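Stasen Releases Table-Setting Demonstration Set Recorded With Hand-Held Gripper

BRORNDALE – Stasen said Wednesday it has released the first part of Nondow, a library of manipulation demonstrations for training robot arms on dining and food service tasks. The release covers 12 tasks, including moving serving trays, placing bowls on saucers and laying out chopsticks.

Demonstrations in the set are recorded with a hand-held gripper. The operator holds the tool, closes its two fingers on the object and completes the task at normal working speed. A camera on the tool records the view over the fingers, and finger opening is logged with each video stream.
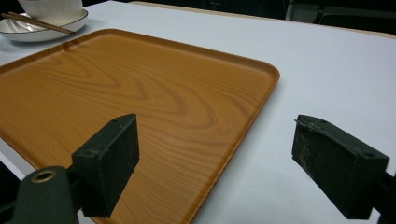 Each task was recorded at 3 sites with different tables, lighting and tableware. Operators completed 100 demonstrations per task at each site. Start positions were changed between takes, and takes with dropped objects were kept and labeled separately.

Stasen also recorded a smaller comparison set by remote control, using a leader arm to drive a follower arm of the same geometry. Remote control gives joint positions directly, while hand-held recordings must be converted from tool motion to arm motion before training. In internal tests, a policy trained only on hand-held recordings completed the tray transfer task in 82 percent of trials on a fixed arm.

Low trays remain the hardest objects in the set. The fingers must approach close to the table surface, and small errors in height can cause contact before the grip is made. The company plans to add force readings at the finger pads in the next release, scheduled for October.

The Nondow files include video, tool pose, finger opening and task labels. Conversion scripts are supplied for the Correa arm controller. Research groups can request access through the Stasen website.

About Stasen

Stasen develops recording tools and training data for robot manipulation. The company is based in Brorndale.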